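Patient Resources > Nutrition > Supplements > Frequently Asked Questions

Magnesium Supplements: Frequently Asked Questions

November – By the Rillach Nutrition Services Desk

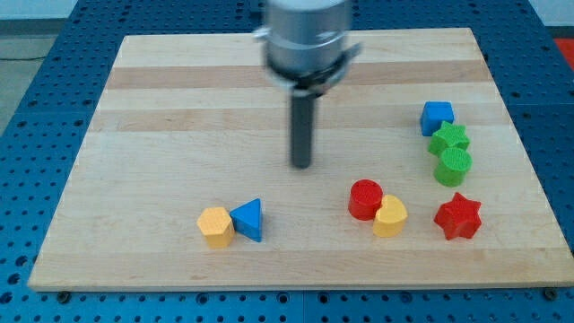

The answers on this page are intended for adults who take, or are thinking of taking, a magnesium supplement. They do not replace the advice of a physician or pharmacist.

Do I need a magnesium supplement?

Many adults get enough magnesium from food. Good sources include beans, nuts, seeds, whole grains and leafy greens. A supplement may be suggested when a person eats very little of these foods, has a condition that limits absorption, or takes certain medicines over a long period. Please speak with your care team before starting one.

Which form should I choose?

Magnesium is sold as citrate, oxide, glycinate and several other compounds. Citrate is generally absorbed better than oxide. Both can loosen the stools. The Disbridge clinic pharmacy stocks 2 forms, and staff there can explain the difference between them.

What does "elemental magnesium" mean on the label?

It is the amount of magnesium itself, apart from the compound it is bound to. Use this figure when comparing products. Check the serving size as well, as some products list a serving of 3 capsules.

Can I take it with my other medicines?

Not always at the same time of day. Magnesium can reduce the absorption of some antibiotics, thyroid medicines and drugs for bone loss. Your pharmacist can tell you how far apart the doses should be. Bring a full list of what you take, including antacids and laxatives – many of these already contain magnesium.

Who should not take magnesium without medical supervision?

Anyone with reduced kidney function. The kidneys remove extra magnesium from the body, and levels may become dangerous when they cannot do so. Patients of the Reuter Kidney Program should call their nurse line before taking any product.

What side effects are possible?

Diarrhea, nausea and stomach cramps are the most common. Stop taking the supplement and seek emergency care for marked weakness, confusion, trouble breathing or an irregular heartbeat.

Will it help me sleep?

The evidence is limited. In a survey of 1,228 Rillach patients, sleep was the reason most often given for buying magnesium, but a survey of this kind cannot show whether a product works.

May I ask a dietitian to review my diet?

Yes. Keep a food diary for 14 days and bring it to your visit. Printed diary sheets are available at the Flevero and Disbridge front desks. Requests for Monday appointments should be made by phone.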